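Gestapelt ist noch nicht verstanden

Das Verfahren Rerenura soll zweiarmigen Robotern beibringen, sich gegenseitig zuzuarbeiten. Der Bericht dazu liest sich gut. Bei genauerem Hinsehen bleiben Fragen offen, vor allem die, was dort eigentlich gemessen wurde.

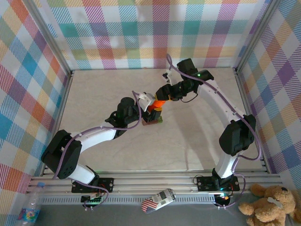
Text: Redaktion Herum, Ressort Technik
Aus dem Februarheft

Der Satz, an dem man hängen bleibt, steht auf der ersten Seite des Berichts. Rerenura, heißt es dort, erlaube »koordinierte Handhabung ohne explizites Aufgabenwissen«. Man darf das zweimal lesen. Gemeint ist ein Lernverfahren, das zwei Roboterarme steuert, und zwar allein auf der Grundlage von Vorführungen: Menschen haben die Arme ferngesteuert, die Bewegungen und Kamerabilder wurden aufgezeichnet, ein Netz hat daraus gelernt, welche Bewegung zu welchem Bild gehört. Dass kein Mensch die Aufgabe in Programmzeilen gefasst hat, stimmt. Aber das Wissen über die Aufgabe steckt natürlich in den Vorführungen, und davon gab es rund 2000. Wer einem Lehrling so oft die Hand führt, würde hinterher kaum behaupten, er sei von selbst darauf gekommen.

Entstanden ist das Verfahren in Jomberg, in einer Arbeitsgruppe, die sich seit Jahren mit Greifaufgaben beschäftigt und deren frühere Veröffentlichungen solide waren. Das sei vorweg gesagt, weil der Ton der jüngsten Arbeit ein anderer ist. Sie ist für ein Publikum geschrieben, das Geld zu verteilen hat. Die Firma Frei, ein Zulieferer für Montageanlagen, hat bereits angekündigt, Rerenura in eine eigene Steuerung übernehmen zu wollen, und wirbt mit dem Wort »produktionsnah«. Im Bericht selbst kommt das Wort nicht vor.

Was der Bericht zeigt, ist im Kern ein Tischversuch. Zwei Arme sind nebeneinander auf einer Aluminiumschiene montiert, vor ihnen liegt eine helle Platte, dahinter und an den Seiten stehen Wände mit buntem Karostoff. Ein Arm fasst einen kleinen Stapel, der andere kommt von der Gegenseite dazu. Die Aufgaben heißen Halten, Aufsetzen, Übergeben und Abtrennen, und sie haben gemeinsam, dass ein einzelner Arm sie nur schlecht lösen könnte. Das ist eine vernünftige Wahl. Zweihändiges Arbeiten ist schwieriger, als es aussieht: Zieht ein Arm, während der andere noch drückt, verkantet das Teil oder rutscht heraus, und die Steuerung muss das früh merken.

Der eigentliche Kniff von Rerenura liegt in der Aufteilung. Die Arme werden von einem gemeinsamen Netz gesteuert, das aber in kurzen Abständen entscheidet, wer führt und wer folgt. Der führende Arm plant seine Bahn ein Stück voraus, der folgende bekommt diesen Plan als zusätzliche Eingabe und richtet sich danach. Wechselt die Rolle, wechselt auch die Richtung dieses Austauschs. Das ist elegant, und es ist wohl auch neu, jedenfalls in dieser Form. Ältere Verfahren behandelten beide Arme entweder wie einen einzigen Körper mit sehr vielen Gelenken oder ließen sie nebeneinanderher arbeiten und hofften auf das Beste.

Ob die Eleganz auch etwas bringt, soll eine Versuchsreihe mit 449 Durchläufen belegen. Die Zahl ist krumm, und das spricht eher für die Gruppe: Wer schönt, rundet. Es gab Abbrüche, die wurden gezählt und ausgewiesen. Schon weniger überzeugend ist, wie die Durchläufe auf die Aufgaben verteilt waren. Halten und Aufsetzen kommen weit häufiger vor als Übergeben und Abtrennen, und in der zusammengefassten Erfolgsquote, die seither in jeder Ankündigung steht, wiegt jeder Durchlauf gleich viel. Die leichten Aufgaben ziehen den Wert also nach oben. Eine Aufstellung nach Aufgaben gibt es, sie steht im Anhang, als Balkendiagramm ohne beschriftete Werte. Man kann mit dem Lineal darangehen. Wir haben es getan und kommen beim Übergeben auf einen Wert, mit dem wir nicht werben würden.

Dazu kommt die Frage, was als Erfolg gilt. Im Bericht heißt es, eine Aufgabe sei gelöst, wenn »der Zielzustand innerhalb der vorgegebenen Zeit erreicht« werde. Beurteilt hat das ein Mensch, der daneben saß und wusste, welches Verfahren gerade lief. Ein Stapel, der steht, ist leicht zu erkennen. Aber wie schief darf er stehen? Zählt er noch, wenn er nach dem Loslassen kippt? Ein kurzer Absatz hätte genügt, um das zu klären. Auf Nachfrage teilte die Gruppe mit, man habe sich an die in der Gruppe übliche Praxis gehalten. Welche das ist, stand nicht in der Antwort.

Der Blick aus dem Handgelenk

Die zweite Behauptung des Berichts betrifft die Kameras. Rerenura soll mit den Bildern aus den Handgelenken auskommen und die Übersicht von außen nur noch zum Anlaufen brauchen. In der Praxis wäre das ein Gewinn. Fest montierte Kameras müssen eingemessen werden, sie verstauben, jemand stößt dagegen, und nach jedem Umbau der Zelle beginnt die Arbeit von vorn. Eine Kamera, die am Arm mitfährt, macht weniger Ärger und ist genau dort, wo es darauf ankommt.
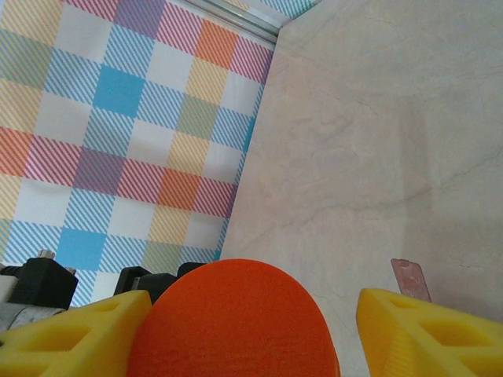 Nähe ist allerdings ein zweischneidiger Vorteil, denn eine Kamera am Handgelenk verliert den Überblick umso gründlicher, je näher sie dem Gegenstand kommt. Der Bericht räumt das in einem Nebensatz ein und geht dann weiter zum nächsten Ergebnis. Dabei lässt sich die Schwierigkeit schon mit bloßem Auge nachvollziehen: Die orangefarbene Scheibe nimmt fast die ganze Lücke zwischen den gelben Fingern ein, und ihr unterer Teil liegt außerhalb des Ausschnitts. Wo sie aufhört und worauf sie liegt, muss sich die Steuerung aus anderen Hinweisen zusammenreimen, aus dem vorigen Bild etwa oder aus der Stellung der Gelenke. Wie viel Gedächtnis Rerenura dafür mitführt, ist eine der Größen, die man gern verändert gesehen hätte. Im Bericht ist sie festgelegt, ohne Begründung und ohne Vergleich.

Was man außerdem sieht, ist viel Karo. Für jemanden, der mit solchen Verfahren gearbeitet hat, ist das mehr als eine Geschmacksfrage. Lernende Steuerungen greifen nach jedem Hinweis, der in den Trainingsbildern zuverlässig auftaucht, und ein unbewegtes, reich gegliedertes Muster ist ein sehr zuverlässiger Hinweis. An seinen Kanten und Farbfeldern lässt sich ablesen, wo im Raum sich die Kamera befindet, ganz ohne Kenntnis des Gegenstands, um den es geht. Ein Netz könnte also lernen, dass bei einem bestimmten Ausschnitt des Stoffs die Finger zu schließen sind. Das funktioniert tadellos, bis jemand die Wand austauscht.

Den Verdacht kann man prüfen. Man hängt einen anderen Stoff auf, am besten einen einfarbigen, und wiederholt die Versuche mit dem unveränderten Netz. Bleibt die Quote, ist der Einwand erledigt. Bricht sie ein, weiß man wenigstens, woran man ist. Im Bericht finden sich zu diesem Punkt zwei Sätze: Der Hintergrund sei »visuell anspruchsvoll«, und das Verfahren zeige sich davon »unbeeindruckt«. Verglichen wurde mit nichts. Für eine Arbeit, die an anderer Stelle große Sorgfalt auf die Statistik verwendet, ist das eine merkwürdige Lücke, zumal der Aufwand an einem Nachmittag zu erledigen gewesen wäre.

Man muss der Gruppe zugutehalten, dass sie Daten veröffentlicht hat. Die Aufzeichnungen der Vorführungen sind frei zugänglich, wenn auch ohne die Durchläufe, auf denen die Quote beruht. Wer die Vorführungen durchsieht, dem fällt auf, wie einheitlich sie sind. Die Teile liegen selten am Rand, die Arme starten meist aus ähnlicher Haltung, und die steuernden Personen machen kaum Fehler. Letzteres klingt wie ein Lob, ist aber für das Lernen ein Nachteil. Ein Netz, das nie gesehen hat, wie man ein verrutschtes Teil wieder einfängt, wird es im Ernstfall auch nicht tun. Die Abbrüche in der Versuchsreihe, soweit sie beschrieben sind, gehen großteils auf diese Sorte Ratlosigkeit zurück: Der folgende Arm wartet auf einen Plan, der führende hat keinen, und nach einer Weile läuft die Zeit ab.

Bleibt der Vergleich mit den Konkurrenten. Rerenura tritt gegen zwei ältere Verfahren an und schlägt beide. Beim ersten ist der Abstand groß, allerdings wurde es mit den Einstellungen betrieben, die seine Urheber für einen einzelnen Arm empfohlen hatten. Beim zweiten ist er klein, und die Streubreiten überlappen. Der Bericht spricht in beiden Fällen von »deutlicher« Überlegenheit. Wir hätten das Wort im zweiten Fall gestrichen, und ein strenger Gutachter hätte es vermutlich auch getan.

Interessant wird es dort, wo die Gruppe den Austausch der Pläne probeweise abschaltet. Halten und Aufsetzen gelingen dann beinahe so oft wie zuvor, Übergeben und Abtrennen gehen spürbar zurück. Das ist der stärkste Befund der ganzen Arbeit, und er steht erstaunlich weit hinten. Er zeigt, dass die Rollenverteilung genau bei den Aufgaben hilft, bei denen sie helfen müsste. Er zeigt allerdings auch, dass der größere Teil der Versuchsreihe über den eigentlichen Beitrag wenig aussagt. Hätte man die Durchläufe umgekehrt verteilt, wäre die Gesamtquote niedriger ausgefallen und die Aussage klarer gewesen.

Bei Frei will man sich mit solchen Feinheiten offenbar nicht aufhalten. Eine Vorführung auf dem Firmengelände sei geplant, schreibt das Unternehmen, mit Bauteilen aus der laufenden Fertigung. Auf unsere Frage, ob das Netz dafür neu angelernt werde und mit wie vielen Vorführungen, hieß es, das werde »bedarfsgerecht« entschieden. Für einen Betrieb, der über die Anschaffung nachdenkt, hängt daran fast alles. Werden für jedes neue Bauteil ähnlich viele Vorführungen fällig wie in Jomberg, dann sitzt da sehr lange jemand an der Fernsteuerung, und in dieser Zeit hätte man die meisten Handgriffe auch auf dem herkömmlichen Weg einrichten können.

Die Arbeitsgruppe hat inzwischen eine überarbeitete Fassung angekündigt, mit beschrifteten Balken und einem Abschnitt über wechselnde Hintergründe. Einen Termin dafür nannte sie nicht. Bis dahin gilt für Rerenura, was für den Übergabeversuch im Anhang gilt: Die Idee ist gut genug, dass man die genauen Werte sehen möchte.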